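Bundby Museum Announces Description of New Armored Amphibian from Pleltevach Quarry

BUNDBY, August 16, 2018 – The Bundby Museum of Natural History today announced the description of a large armored amphibian from the Pleltevach clay quarry. The animal has been named Godelosuchus mahawongensis, after the Godel stream and the Mahawong Fund, which supported the excavation.

The skull measures 42 centimeters in length and was recovered with 80 bony plates from the back and neck. The team, led by Dr. Bronisława Głowacki, has cataloged 589 bones and bone fragments from the site to date.
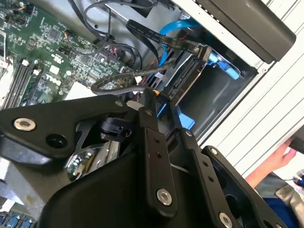 "The plates are thicker than in any related animal we have compared," said Dr. Głowacki. "We believe it spent most of its life on the bottom of slow rivers, where the added weight would have been useful."

The bones come from rocks laid down in the Late Triassic, more than 200 million years ago. Co-author Raimo Saarinen studied the growth lines in the limb bones and concluded that the animal was an adult.

The skull will go on public display in September. Researchers wishing to examine the material should apply in writing to the collections manager, Ourania Tsakiris.

Media contact: Bogumił Kalinowski, Press Office, Bundby Museum of Natural History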